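Intro to Hand-Held Grippers, Session 3
Handout for the Zemotlow summer robotics class, August 2021
Instructor: Ayten Coşkun

Welcome back, everyone! Today we stay at the table and keep working on opening, approaching and closing, and I know some of you are itching to move on to stacking (I am too, a little), but please be patient with me for one more afternoon.
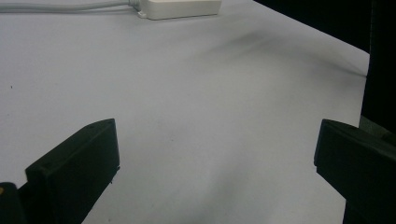
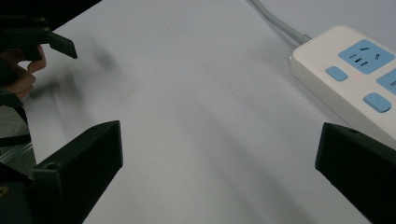
Fingers wide apart, with a clear stretch of tabletop between them.

Every run begins with the fingers open, and I'd like you to get so used to it that you do it without thinking. Hold still for a slow breath, then come in low and let your wrist do the turning. If you are working with a partner, agree out loud on who moves first. Barış Gezer and I once practiced as a pair for a whole morning and bumped knuckles all the way through it, so don't feel bad!

Keep cables toward the far side of the table, please, and don't reach across them.

For your notebook: write down your run numbers, which hand you used, and anything that felt awkward. Last year's group logged 144 runs by October, and the messy little comments in the margins were my favorite part to read.

Before next time, read the Seteo worksheet, pages one to three, and bring a small object from home that you don't mind dropping.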